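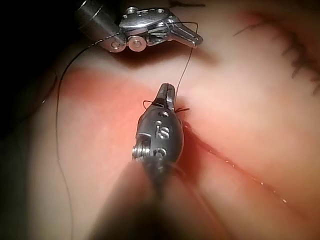

Oct 7, 2019

I finished the hem on the green curtains tonight and I am so pleased with myself I could burst. Anyone who has known me longer than five minutes knows I don't sew. I was the kid who stapled her Halloween costume. But I've been going to the mending class above the Moodley building for a few weeks now, and something has finally clicked in my hands, and tonight I sat on the floor with the lamp pulled over and went all the way along the bottom edge of both panels without once throwing them across the room. I even keep going back to look at the picture up top, the dark thread running between the two tools and over that soft pale pink surface, with the thin reddish line going off on a diagonal, and thinking yes, okay, that's the bit I find hard too, passing the thread from one side to the other and keeping it where you want it. My own thread goes where it likes. It got looped around my big toe at one point.

So, the curtains. They came from Yeshi, who had them in her old place and swore they'd fit my front windows, and they very nearly did. They were puddling on the floor and the cat had claimed the puddle. I lived with it all summer. Then in September I tripped on the left one carrying a full bowl of soup (lentil, everywhere, I was finding lentils for days) and that was that, I signed up for the class the same night.

The class is 12 people if everybody comes, and everybody never comes. Ermira Đorđević teaches it. She is tiny and brisk and she has a way of picking up your work and turning it over to look at the back first, before she says a word, and oh, the dread! The back of mine looked like a bird had been at it. She just said "smaller bites" and gave it back. I've been muttering smaller bites to myself ever since, including once in line at the bank.

The blind hem is what I used tonight. I'll write it down while I still have it, so I can find it next time. Press the fold up first, properly, with steam. Fold it back on itself so a little lip sticks out. Catch one or two threads of the front, then go up into the lip, then along, then down again. Don't pull tight. I pulled tight on the whole first panel two nights ago and it puckered like an old apple and I had to unpick all 80 inches of it with the little hook thing, watching a terrible show about people buying islands. Also, wax the thread! Ermira gave me a stub of beeswax and it makes such a difference, no more knots out of nowhere.

Kittipong came by while I was in the middle of the second panel to return my ladder. He stood in the doorway eating my crackers and told me his grandmother used to do alterations for half their street and could hem a pair of pants during one phone call. I said that was very nice for her. Then he held the other end of the fabric up off the floor for me for a good twenty minutes, still eating crackers, so I forgive him. He thinks I should do his work pants next. I think he should take the class.

What else. Meron called from Brestitz and we talked much too long. The new apartment is fine, the heating isn't. She says the landlord showed up with a space heater and a bag of plums, and she didn't know which one was the apology. She wants me to come in the spring and I said I would, and I do mean to. The tickets I looked at were 160 each way, which isn't so bad if I stop buying fabric. I have already bought fabric. There's a shop out on the Bruklow road with a remnant bin, and I went in for needles and came out with needles and a piece of mustard corduroy big enough for, I don't know, a skirt? A very short person's skirt. It was lovely and I have no regrets yet.

Work was work. Obsa is out this week and I'm covering his phones, so I had two sets of people mad at me where I'd normally have one. A man wanted to know why his invoice said net thirty and I explained it and he said yes but why. I ate lunch in the car with the radio on. I forgot to call the dentist again – put that on the list for tomorrow, and this time put the list somewhere I'll see it.

Oh, and the fingers! I have 2 sore spots on my left hand, both on the pointer, right where the needle comes up through. Ermira says to use a thimble, and I own a thimble, it's on the windowsill, but I can't feel anything with it on and it keeps flying off and the cat bats it under the stove. Yeshi uses a scrap of leather taped around hers. I might try that. There must be an old glove somewhere in the hall closet.

I hung them back up before bed, both panels, and stood across the street in my slippers to see how they looked with the lamp on behind them. The left one is a tiny bit longer. I can see it, and I suppose now that I've written it down I'll see it every single day, but I'm leaving it. A lady walking a very fat beagle said good evening to me and I told her I'd made – well, hemmed – the curtains, and she looked up and said they were a good green. They are a good green!

Class again next week. We're supposed to bring something with a hole in it, and I've got plenty to choose from. I'm thinking the gray sweater, the elbow, if the moths have left enough around the edges to hang a darn on. Need gray wool for that. Need milk, too, and cat litter, and to give Kittipong back his level, which I found behind the couch and which has been here since I put the shelf up. The shelf's crooked anyway.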